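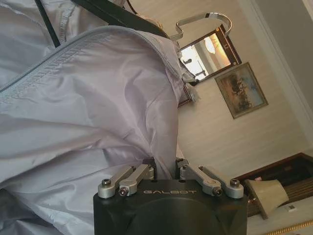 在家里做一台能收衣服的机械臂,最难的是哪一部分?

最难的是布料。衣服没有固定的形状,每次挂上去的样子都不同,抓取的位置和用力的大小得跟着变。

我是把整件事做了一大半以后才认这个账的。一开始我担心的全是别的:底座会不会晃,线会不会缠,电源够不够,邻居会不会来敲门(敲了,后面说)。衣服嘛,软软的一块布,夹住,拎走,能有多麻烦?

先交代一下这个项目。我给它起名叫Ditura,没什么含义,就是有天晚上敲键盘新建文件夹,觉得这几个字母排在一起挺顺眼。目标也很小:家里人回来把外套往架子上一挂,它能把外套从衣架上取下来,放进旁边的筐里。就这一件事!不叠,不熨,不分颜色。朋友听完都问我,那你自己伸手拿一下不就行了?对,行。可是这话要是讲得通,全国的业余无线电爱好者早就都改打电话了。

机械部分大多是在Drirel做的。那是离我家两站地铁的一间共享工坊,在一个老菜场的二楼,楼梯上常年一股卤味。工坊里有一台台钻、一台脾气很差的激光切割机,还有一面墙的抽屉,里面的螺丝按理说是分好类的。我大部分周末都耗在那张靠窗的工作台上,锯铝型材,给底座攻丝,攻歪了再锯一根。底座的第一版是用角码拼的,看着很结实,手臂一伸出去整个就点头,像在跟你客气。第二版加了斜撑,又在下面压了块配重,这才老实。

手臂本身没有从零做起,我有自知之明。关节用的是Heinonen的一套二手散件,从一个转行的网友手里收来的,箱子打开,里面连说明书都少了后半本。前半本讲怎么拧螺丝,后半本讲怎么校零点,所以我螺丝拧得特别标准,零点校了整整一个七月。最后的土办法是在每个关节上贴一条美纹纸,铅笔画一道线,开机前先用手掰到两条线对齐。很丑,可是到现在也没撕。

然后就该搬回家试了。工坊里地是平的,灯是白的,墙上什么都没有,机器在那儿表现得像个三好学生。家里呢?墙纸是米色细竖条纹的,墙上有镜子有画,旁边还有老式的深色木柜。我们家的东西,一件都没打算为机器让路,我也没这个打算,毕竟以后它要干活的地方就是这样。

镜子是第一个坑。手腕上的相机往上一抬,镜子里有一盏圆圆的灯亮着,识别程序高兴坏了,以为屋里又多了一块可以去的地方。我拿旧床单把镜子蒙过几天,识别是正常了,家里人的意见很大。后来改成在程序里手工划了一块区域,让它别往那边看,床单撤掉,家庭关系恢复。

竖条纹墙纸是第二个坑,这个我完全没想到。我用的深度估算很老派,要在左右两张图里找同一个点,结果一条条纹路长得都一样,它就开始随便配对,墙一会儿近一会儿远。我当时蹲在地上看屏幕,看着自家的墙在那里呼吸,有点晕。解决起来倒简单,背景全部不要,只留衣服轮廓以内的点,墙爱怎么呼吸怎么呼吸。

好,说回衣服。

我拿来练手的几件里,最让人头大的是一件淡紫色的外套。料子滑滑的,有一点发亮,像尼龙那种手感,挂起来浑身都是软褶子,灯一照,褶子上一道亮一道暗。人看了觉得挺好看,程序看了觉得到处都是边。它在亮处找到一条“衣边”,夹爪兴冲冲地凑过去,一合,夹了个空,因为那根本就是一道反光!

后来我换了思路,去找那些不太会骗人的地方。拉链那一条就很好,外面盖着一层缝了线的门襟,鼓起来长长的一道,不管衣服怎么皱,它总归是连着的。领口那一团也能用,就是太厚,夹得住,但很容易把衣架一起带走。我试过让夹爪从下面往上找,先对准下摆的褶子,再顺着门襟往上挪。用连杆的夹爪在这里有个好处,手指细长,能伸到布的下面去,不用整只手都挤上来。坏处也有,连杆和连杆之间有缝,滑料子特别爱往缝里钻。我现在的规矩是每次合爪之前先停一下,看一眼再合。慢是慢,我等得起。

力度也折腾了很久。棉衬衫夹得轻了重了都差不多,滑面的外套就不讲情面,轻一点它就溜,重一点布上就留两个印子。我在指尖里面贴了层薄硅胶,把合爪的力限制在相当于200克砝码压上去的程度,滑料子能挂住,印子抖一抖也就没了。这个数是拿厨房秤试出来的,谈不上科学。秤现在归机器用,做蛋糕的人对此保留追究的权利。

接下来是衣架。我原来用的那种细铁丝衣架,一拉就跟着衣服荡秋千,荡一下,刚才算好的位置全作废。我换了一个Ridholm的落地架,横杆粗,上面套了一截防滑管,总算好了一点。钩子还是会转。金属钩子本来就亮,转到某个角度,相机里就是白花花的一块,我试过给它缠黑胶带,缠完难看得要命,又拆了。目前的做法是不看钩子,只看肩膀那一带,钩子在哪儿由它去。

大家肯定想问钱。我给自己定的预算是3000元,最后花了4000元,超出来的部分里有738元是一个电源和一堆接头。事情是这样的:原来的电源带着手臂空跑没问题,一拎起衣服,两个关节同时使劲,电压往下一掉,控制板重启,手臂咣当一下砸在柜子旁边的地板上。时间是晚上十一点多。邻居就是这次来敲门的。我穿着拖鞋去解释,说是机器人掉下来了,对方看了我几秒,说以后早一点掉。从那以后我晚上九点断电,也给肩关节加了根弹簧,万一没电,它会慢慢地垂下来。

如果你也想在家里弄一台,我有几条不成体系的建议。急停按钮买大的,装在你坐着也能拍到的地方,我第一个装在底座背面,真要用的时候得绕过手臂去按,蠢透了。线要留够余量,手腕转起来比你想的费线。试衣服先从旧毛巾开始,毛巾又厚又糙,能给你很多信心,哪怕这信心是假的。还有,别在赶着出门的早上改代码,我有一回改完就走了,回来发现它把一件衬衫举在半空举了一整天,两个电机烫得能煎蛋。

工坊里也有人劝我干脆把环境收拾干净:拿块灰布当背景,灯光固定好,衣服只挂一种。这样肯定快很多,我也承认自己动过心。可是我在家里做这个东西,图的就是它能在家里用。灯罩随手靠在柜子边上,镜子里亮着灯,外套挂得歪七扭八,日子就是这么过的。它要是只能在灰布前面收衣服,那我得先给它租间房。

软件这边现在还剩两件事没弄完。一件是取下来以后怎么放,眼下它走到筐上方就松爪,衣服有时候进筐,有时候挂在筐沿上耷拉着半条袖子。我想让它放低一点再松,又怕夹爪碰到筐,正在给手腕加一个简单的接触开关,零件已经在抽屉里了。另一件是带帽子的衣服,帽子会挡住领口,程序就把帽子认成肩膀,抓上去一提,整件衣服斜着走。这个我还没有好办法,也许先在门口贴个条子,请大家把帽子翻到后面去。

下个周末我要再去一趟Drirel,把指尖的硅胶垫重新切一遍,这次想切成带细齿的,再试试那件淡紫色的外套。激光切割机要是又闹脾气,我就用剪刀。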